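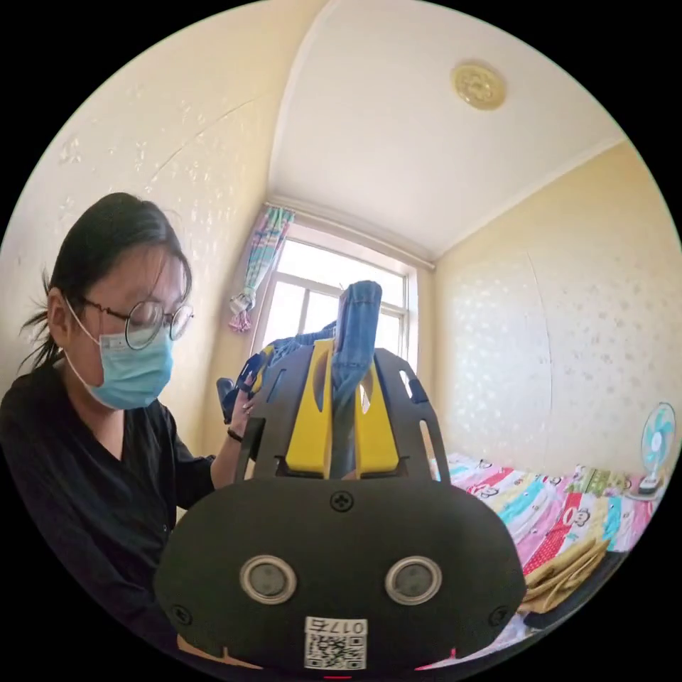

Textiles Care 2, Unit 3: Sorting and Folding Denim
Ziltholm Evening School, handout for August

Bring to class: one pair of jeans, washed and fully dry, and a tape measure. Spare pairs are on the shelf by the door.

1. Checking before folding

Empty the pockets first, including the small coin pocket. Close the zipper and the button. Run the inside seam of each leg through your fingers and feel for loose thread or thin spots. Wear shows up first at the inner thigh, the back hem and the corners of the rear pockets. Pairs that need mending go in a separate pile and are not folded today.

2. Straightening the fabric

Denim comes out of the wash with twisted legs, and older pairs twist more. Hold the jeans up by the waistband and let them hang. Take hold of one leg at the hem, pull gently along its length, then do the other leg. Pull with the grain - a sideways tug will stretch the leg out of shape. Jeans with elastane need less pulling than all-cotton ones.

Smooth the waistband flat between finger and thumb. A folded-over waistband leaves a ridge that will show through the whole stack.

3. The shelf fold

Lay one leg on top of the other, rear pockets facing out. Tuck the pointed part of the seat in so the edge is straight. Bring the hems up to just below the waistband, then fold in half again. The finished piece should stand on its fold without help. If it leans, the second fold is off center.

4. The roll

Start as for the shelf fold, but roll from the waistband down to the hems. Rolls suit drawers and suitcases. Heavy denim makes a thick roll, so use the shelf fold for winter weights.

5. Storage

Keep dark, unwashed denim away from light colors. The dye rubs off for the first several washes. Deep shelves should be stacked no higher than you can lift with one hand.

Practice for next time

Fold 2 pairs each way and write down the finished width and height. Bring your notes on 2nd August. Reading: the Rajput booklet, page 63, on fabric weights.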